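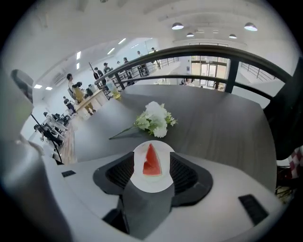
Shengli Duan objected to an early draft of this section that a table laid for one person is hardly a table setting at all, and that a flower on it should be treated as decoration and left out of the coding. We kept it in. In the January interviews at Sidden, the shared workspace where the study was carried out, people who ate alone spoke of flowers as often as those who ate in company, and several said they moved them before sitting down.

4.2 Placement of non-food items

Of the 115 table layouts we coded, 90 included at least one item that was neither food, drink nor tableware. Flowers without a vase were coded separately from flowers in a container, as they take up more of the surface and are more easily pushed aside. Size was judged against the nearest plate or glass.
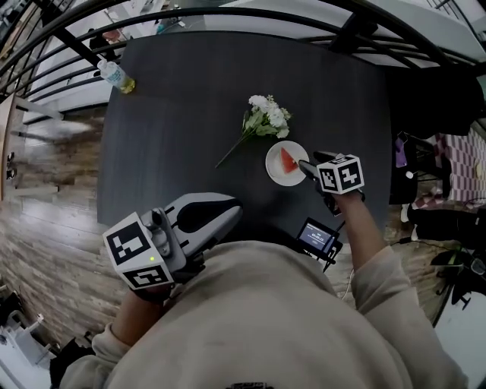 Figure 3. Plate, fruit and flowers on a square table.

Distance from the plate proved harder to code than we had expected. Gu, the second coder, measured from the nearest edge of an item, while the first coder measured from its centre, and 20 layouts had to be coded again. Long items cause most of the trouble. In Figure 3 the blooms lie close to the plate of watermelon but the stem runs well away from it, so the two methods give different results — we settled on the nearest edge for all items. Bottles and glasses were not affected.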